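November, morning, dye bench

Madder is my new favourite colour! Pulled the second batch of wool out of the pot before breakfast and it has gone a proper brick orange, much deeper than the first lot. Same roots, same alum, same yarn (the Prateto two-ply, still the nicest base we've had in here), so the long overnight soak must be doing a lot of the work. I used 300 g of yarn and ground the roots finer this time, which was messy and got into everything, including the good sieve. Sorry to whoever wants it next.

Lulura skeins went in after, for the exhaust bath. Expecting peach, hoping for coral. They took the colour slowly and I kept lifting a corner to look, which I know doesn't help, but I love that first blush on the fibre.

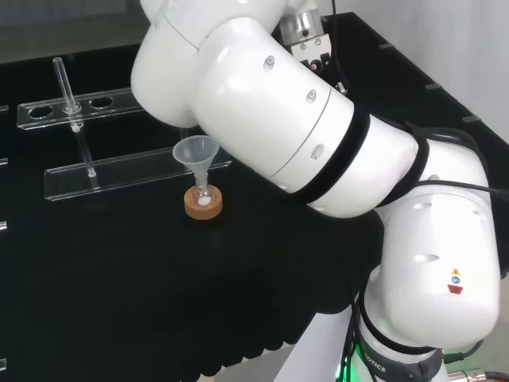 Can the madder bath get hotter than a simmer? Best to keep it well below, as the browns come out of the root when it boils and they dull the red.

Water is still the thing I want to sort out. Rain tank water gave a softer, yellower shade than the tap, and a pinch of chalk pushed it back towards red almost straight away. Lovely to watch. I'd like to run both side by side with 4 small skeins, 2 in each, and label them properly (string tags, pencil, no more felt pen that bleeds).

Soren roots are nearly gone. The Politis ones are cheaper but came in chunky, so they'll need a longer soak.

To do: rinse the Lulura, scour the grey fleece, find the lid for the big pot, start an iron jar.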